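My hands in winter

Every year when the heating starts, my hands become dry and red. I work in a small print shop, so I wash them more than 27 times a day, and by the evening the skin over the knuckles opens. For many years I bought whatever was cheap in the supermarket and I was never satisfied.

My colleague Leopold Trummer gave me a tube of the Nindwood hand balm in November. It has no perfume, only a light smell of beeswax, and this was important for me, as strong smells give me a headache. The first two evenings it burned a little on the open places. On the third evening it did not burn anymore.
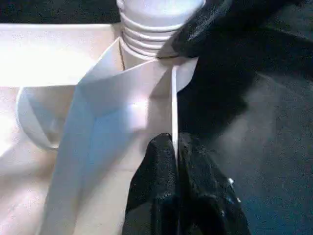 How I use it

I take a piece as big as a pea and I warm it between the palms before I put it on the knuckles. At night I take more and wear thin cotton gloves – my wife laughs, but she has now her own pair. In the morning I use only very little, otherwise the paper at work gets greasy spots.

I tried also the Wallner cream with urea. It goes into the skin faster, but on me it itched, so I gave it to my brother-in-law and he likes it very much. The 80 ml tube of the balm lasts me until the end of January. I have ordered the second one already.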